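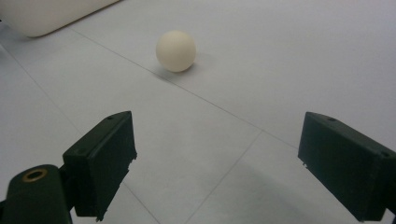 Can a councillor's partner speak at a planning meeting?

Posted by Clomar, 2022-04-11

Hello all, hoping somebody here knows how local councils work because I'm going round in circles. Our town council is deciding whether to shut the footpath behind Ulloa Road so that a new access lane can go in. There's a petition against it with 254 names on it (mine included) and it was meant to be the main item at the last meeting.

What happened was that the chair's wife got up in the public slot and talked for 18 minutes. She's not a councillor and as far as I know she's never stood for anything. She said the petition had been got up by people who want to embarrass her husband before the elections, and that half of us didn't even use the path. By the time she sat down the public slot was over and the man who'd brought the petition, Nahuel Alarcón, never got to say a word! He'd even typed it all out.

I did try asking the clerk afterwards and was told it was "a matter for the chair", who is of course her husband. So is she allowed to do that? And is there any way to get the petition heard properly before they vote? I don't want to fall out with anybody, I walk my dog along there twice a day and I'd like to keep doing it.

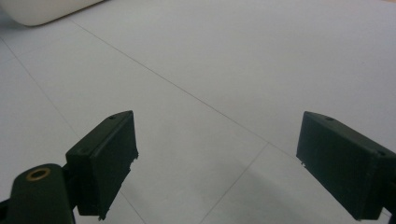 One other thing, the draft minutes only say "a resident spoke in support of the proposal". No name, no mention of the petition at all. That can't be right, can it?

Andenetti

Right, I was a parish clerk for 4 years so I'll have a go, though every council has its own rules and yours may differ from ours.

Yes, she can speak. If she lives in the parish she's a member of the public like you or me, and being married to the chair doesn't take that away. What I'd look at is the time. Most councils have a set of standing orders and they nearly always put a limit on how long one person can talk in the public slot. Ours was three minutes and I used to sit there with a kitchen timer. Ask the clerk for a copy, or look on the council website first — it's often buried under "policies". If there's a limit in there and the chair let his own wife sail past it, you've got a fair complaint and you can put it in writing.

The chair's own position is a separate matter. If he or his wife stands to gain from the lane (land, a house next to it, a business that would use it) he should have declared that and probably left the room. If neither of them gains anything then it's only bad manners. Have a look at his register of interests, it should be public. 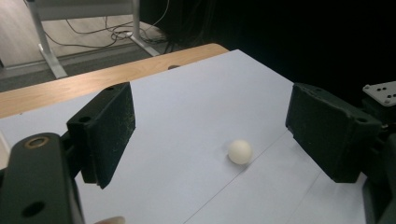
As for the petition, email the clerk and ask for it to go on the next agenda as its own item, with the number of signatures in the title. Copy in your ward councillor. Do it well ahead, as agendas have to go up a few days before and clerks get grumpy about late ones, I certainly did. On the minutes, they don't have to record every word anybody says, and plenty of councils leave out residents' names. But they're only a draft until the council approves them, so ask a friendly councillor to raise it at the next meeting and get the petition mentioned.

Also check who really decides about the path. Where I was, closing a right of way went to the county, and the town council only got to give an opinion. Worth a phone call before you wear yourselves out.

Clendero

same thing went on here in February except it was the mayor's brother. we all turned up to the next one, 49 of us, and they had to open the other half of the hall. funny how polite everybody got. ring the local paper as well, ours sent someone

Clomar

Thank you both, that's a huge help. I found the standing orders and it says five minutes each, so I'm writing to the clerk tonight. Andenetti, do I send the complaint about the time to the clerk too, or does it go somewhere else when it's about the chair?

Andenetti

Clerk first, always. If it's about his conduct as a councillor and you want to take it further, it goes to the monitoring officer at the district or county. I'd keep the two letters separate so the petition doesn't get lost in the row.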